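The Divholm Town Hall Clicker, Reviewed by a Man Who Has Sat Through Council
By Sunita Grewal's least punctual columnist, Telmo Bustamante
April

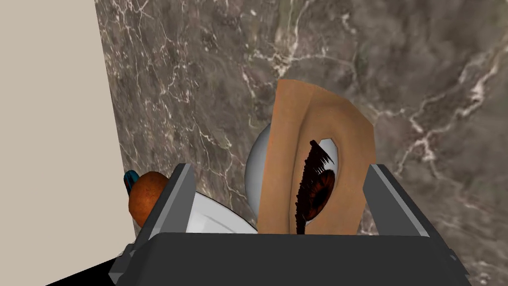 An eye model held between two gripper fingers.

Olmedo's council bought 223 of these voting handsets so residents could weigh in live on the budget. I borrowed one for a month of meetings.

It has two buttons, yes and no, which already puts it ahead of most of our councilors. The battery lasted 14 hours, or nearly one zoning debate. Votes reach the big screen fast enough that Mayor Unai Casado had to stop talking mid-sentence, and I'd pay extra for that.

Gripes: there's no abstain button, the lanyard itches, and the result binds the council to nothing at all. The base station handles 500 handsets. Our best turnout was 41 people and a stroller.

Three stars. A fourth if they add a mute.

Related
Gönül Yalçınkaya quits Nerport parking board
Taneo recount enters second month

We use cookies. Keep reading and we'll assume you're fine with it.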